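Qui sommes-nous

Hotlow, association pour l'information des électeurs

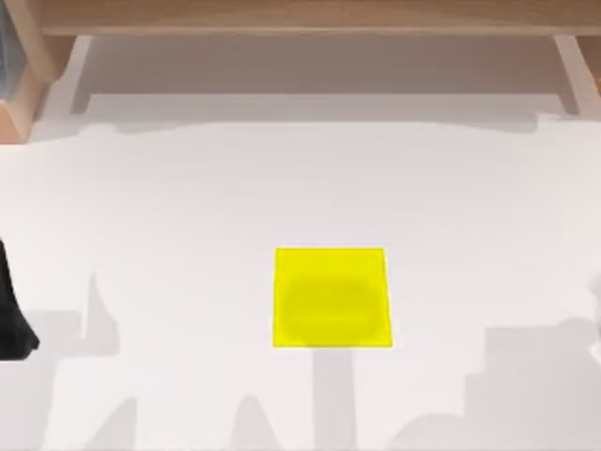 Notre histoire

Hotlow est née en novembre, après une réunion publique où beaucoup d'habitants demandaient comment on s'inscrit sur les listes électorales. Zübeyde Bayram, notre présidente, a proposé d'écrire un petit guide en langage simple. Nous en avons imprimé 1000 exemplaires, et ils sont partis en quelques semaines.

Ce que nous faisons

Nous tenons une permanence de 30 minutes par personne, sur rendez-vous. On peut y poser toutes les questions sur la procuration, le changement d'adresse ou le dépouillement. Nous formons aussi des assesseurs pour les bureaux de vote – la formation est gratuite et dure une matinée.

Hotlow ne soutient aucun parti et ne donne pas de consigne de vote. Les élus en fonction ne peuvent pas entrer dans notre bureau.

L'équipe

Nous sommes 9 membres actifs. Umut Bilgin est responsable des formations et répond aux courriers des mairies. Le guide est relu par l'atelier Jutska, qui nous aide aussi pour la traduction en turc.

Nos moyens

Notre budget annuel est de 2290 euros, venant des cotisations et des dons. Les comptes peuvent être consultés sur simple demande.

Page mise à jour le 2025-03-07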